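A day at the Fundville kart track open house

I've been a back-of-the-pack club racer for years, so when Fundville opened its gates for a free look around in January, I was in the car before my coffee had cooled down.

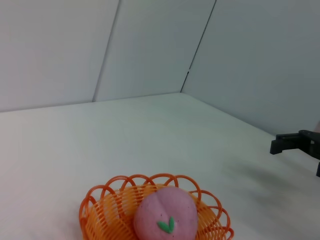
Getting there and getting in

Parking is on the grass behind turn six, and in January that means mud. Wear boots! I got there a bit before nine and there was already a line at the gate, mostly families with kids in brand-new race suits (I was jealous, my first suit was a hand-me-down with a burn hole in the knee). You sign a waiver, you get a wristband, and then you're pretty much free to wander.

The track itself is 3736 feet long in the full layout, and they run it clockwise in winter. I'd only ever seen it from the highway, and it's a lot hillier than I thought. The climb out of the hairpin is steep enough that you lose sight of the braking point for turn four, and I stood on the bank there for ages just watching people get it wrong.

The workshop

This was the part I came for. Shu-fen Cheung runs the engine room, and she had one of the rental motors apart on the bench so we could see how worn the piston gets between rebuilds. They strip each one every 60 hours of running. I asked what kills them and she said cold starts, beginners sitting on both pedals at once, and more cold starts. She let a couple of the kids turn the crank by hand, and one of them didn't want to give it back.

Next door is the tire room, and wow, does it smell good in there. Chia-hao Kong was mounting a set for the junior team and talked the whole time without looking down once. He goes a little lower on pressures than I do in the cold, so I've been doing it wrong, or at least differently. I wrote his numbers on my hand and then washed them off at lunch. Sigh.

On track

Visitors could buy a ten-minute session, and of course I did. The rental karts are heavier than mine and they push like crazy until the tires come in, but by the last few laps I was having a great time. I got stuck behind a teenager named Lumturie Atanasov who defended the inside like it was a title decider. Turns out she races in the Miline junior series and finished on the podium twice last season, so I feel a little better about never getting by.

After that there was a demo race with 14 karts from the Kundaleo team and some local drivers. Tsz-kin Tse led from the start and then went wide at the hairpin with two laps left, and that let three of them through in one go. People on the bank were yelling!

Food and a few gripes

The chili was good and the line for it was awful. There was one working restroom for the whole paddock, and the loudspeaker was so fuzzy down at turn four that I missed the call for the pit stop contest completely.

They're planning another open house in spring, with the short layout and a swap meet. I'm bringing a spare set of wheels to sell, and a notebook this time.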